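Vellex Woven Tray Basket, reviewed

I've bought more baskets than I care to admit, and most of them end up on top of the wardrobe holding other baskets. This one has stayed out on the table since July, and I love it! It's shallow, it's light brown with a darker golden rim, and it swallows the small stuff that used to live in little piles all over our place: blocks, pens, hair ties, the spare key.

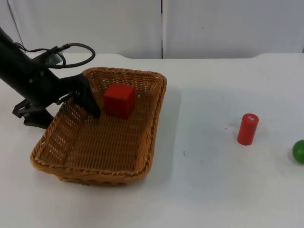 Forough Babaei

The first thing I liked was the rim. It's rolled and quite a bit thicker than the walls, so you get a proper grip when you carry it from room to room (I do this constantly). The weave is tight on the bottom, and even my smallest beads stay put. The sides have tiny holes that let the light through, and on a white table it looks lovely, much nicer than the plastic bin we had before.

Low sides are the real win for me. My daughter can see every block from where she sits and doesn't tip the whole thing out to find the red one. I've also had roughly 350 sewing clips in there, with room left over for my scissors and tape.

A couple of gripes. The corners lift a little, so a second basket won't stack neatly on top. And you do need to clean it! Crumbs settle into the weave, and I go over mine with a soft brush every week or so, then wipe down whatever is nearby. Pale surfaces show every stray bit of fluff, as anyone with white furniture knows.

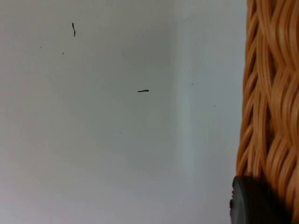

Dark specks on a pale surface.

I also tried the Ditham one, which is deeper and would be great for towels, but I kept losing things at the bottom. For a tabletop I'd pick the Vellex every time. I've already ordered 2 more for the craft shelf.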